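Household Software Tips: Keys, and Other Things That Jingle

Keys look like an easy pick. They are small, they hold still, and no one minds if you drop them. Then you run your planner on a bunch of them and spend the evening reading logs.

Grasp the ring and leave the blades alone. A ring standing up off the pile gives the fingers something to close on, and your perception stack can usually find a circle. We run Akerari for segmentation and ask it for rings only. When we asked for "keys" it drew one confident blob and went home.

Cap your acceleration after the lift. The stock profile in Degefa treats whatever it holds as a brick. A bunch of keys is a pendulum with opinions. Drop the limit for the first 400 milliseconds and raise it once the wrist is clear of the table.
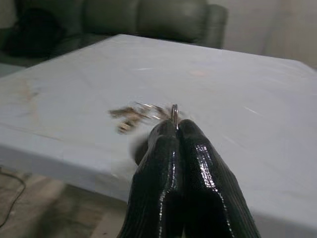 Held by the ring, with the rest swinging.

Plan for two arms even if you only need one. Put the idle arm in the collision model with its cables, padded generously. Cables don't appear in the robot description file, and they will find every chair leg in the house. Same goes for the pole of a fan.

Re-run the table fit whenever furniture moves. Folding tables shift when you lean on them, and up to 3 millimeters of error is all it takes to close on air or press into the top.
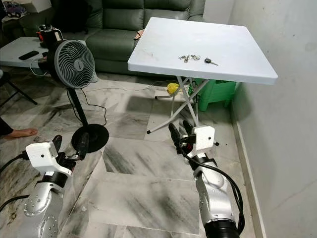
Two arms, one folding table, keys on top.

Shiny metal eats depth readings. Take 4 views from the wrist at different angles and merge them before you ask for a grasp. In Eruno that's the "fuse" setting, filed under Advanced, next to things you should leave alone.

Stop short with the fingers open, look again, then commit. That second look costs less than a second and saves more grasps than any tuning I've done. Set the retry limit to 4. The default is 1000, presumably chosen by someone on vacation.
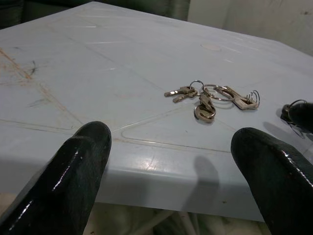

Sakero wrote in to say the second look only helps if you throw out the old pose first, as blending the two gave worse grasps than either one alone. Fair point. Clear the cache before the relook, and log both poses so you can see how far off the first one was.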